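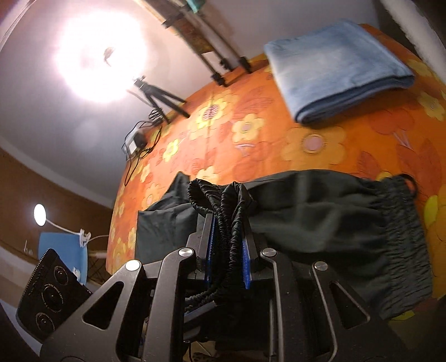 Hand-held gripper won't let go of elastic waistbands

Posted by Maeve Phelan in Grippers and Hand Tools

Hello all, and thank you in advance to anyone with the patience to read this through, as I do tend to go on.

I've been recording folding runs with one of the black hand-held grippers, the angular plate kind, with the blue ridged pads in the jaws. Towels are no trouble at all. I can go a whole afternoon on towels with a cup of tea beside me. The bother starts with anything that has a gathered elastic waist, and the black pair on the orange bedspread is the worst of the lot. I pinch the waistband, lift, lay it down, let the trigger out, and the jaws stay shut on the fabric. Sometimes they come open a moment later by themselves. Twice now they've stayed put until I worked the cloth out with my fingers, and the second time the jaws sprang open while my thumb was still in there. No real harm, just a blood blister and some language my mum wouldn't have cared for, but it did give me a fright.

Out of 74 runs in the last batch, 20 had to be thrown away for a late release. The log shows code 3732 each time, and the Flornow manual only says "jaw position mismatch", which I'd more or less gathered! I've wiped the pads down and checked the four screws on the upper corners, and they all feel snug. Is it the pads, the spring, or me?

Mojtaba Taheri
Hi Maeve, sorry to hear about your thumb. Please stop clearing it with your fingers before you do anything else. Switch the unit off, hold the trigger fully out, and ease the jaws apart with a wooden spoon handle or something similarly soft. The spring is stronger than it looks.

As for the fault, I had the same code on mine back in May and it drove me round the bend for a fortnight. Crinkled elastic pushes down into the ridges of the pads and grabs them from both sides, so a return spring that's a bit tired can't pull clear. The sensor sees the trigger out and the jaws still in, and there's your mismatch. Try it with a flat tea towel and then with the waistband. If the tea towel lets go cleanly every time, I'd change the spring first and leave the pads alone. Stilska sell one that fits, and they suggest a new one every 1000 closures or so, which you'd get through pretty quickly at the rate you're going. It also helps to take a smaller pinch, nearer the side seam, so there's less bunching between the pads.

Buvamberg
Mine did that, turned out to be fluff in the hinge. Blow it out.

Dolan
Second the spring. Don't file the ridges flat like I did, it drops everything now, socks included. Also recalibrate the open position after you fit the new one or you'll go on getting the code even when it's working fine.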